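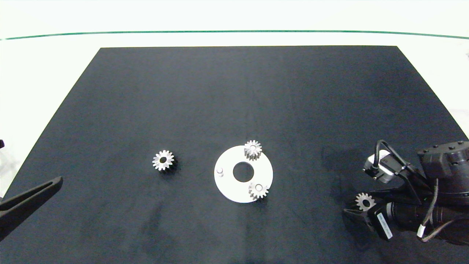

The Third Gear

Pornthip Rojanasak got to the Podinby workshop before seven with a thermos of coffee and a bet she fully expected to lose.

The bet was with Petrenko, who ran the repair counter downstairs and had been putting mixer gearboxes together by hand for longer than she had been alive. He said a machine would never seat a gear on a peg the way a person does, with that tiny wiggle at the end. She said it would, and it would do it before June was out. Lunch was riding on it. He liked the expensive dumplings.

"Morning, Rovell," she said to the arms. They didn't answer, of course, but she had spent the whole spring with them and it felt rude to skip it.

She loved this job! She loved it even on the days when a gear skated off across the mat and she had to crawl under the bench after it. People always asked her about the big stuff (could it do the dishes, could it fold a fitted sheet, could it please deal with the cat box) and she always told them to come and watch it pick up one gear. Three pegs on a plate, a gear for each. A kid can do it in the time it takes to sing half a song. Rovell's log was at 1047 tries, and she could have told you something about nearly every one of them.

"How many today?" Petrenko called from the stairs. He had come up early too, the old sneak.

"As many as it takes."

"Your robot is slower than my nephew."

"Your nephew eats the parts."

He laughed and pulled up a stool. She checked the grip pads with her thumb, rough as a cat's tongue, and set the run going. Then she leaned over the bench to see better, the way she always did, and her shadow leaned over with her.

"You're in its light," said Petrenko.

"It has to get used to people. Kitchens have people in them."

"Kitchens have people who move."

She stayed where she was. The fingers stood wide open over the mat, and she found she was holding her own finger and thumb apart at the same angle.
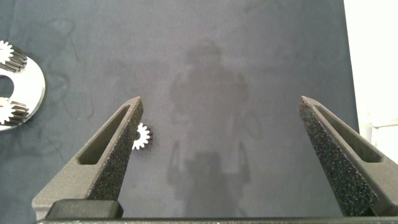 Try 1048

The motors hummed. The fingers closed, and the gear came up off the mat a little crooked.

"Crooked," said Petrenko.

"Wait."

Over the peg the arm stopped, went down, touched, and stopped again. Pornthip didn't breathe. Then the wrist turned a hair to the left, a hair to the right, and the gear dropped home with a click you could have heard in the street.

Petrenko got off his stool and put his nose right up to the plate.

"It wiggled," he said.

"It wiggled!"

"Do it again."

She was already reaching for the next gear.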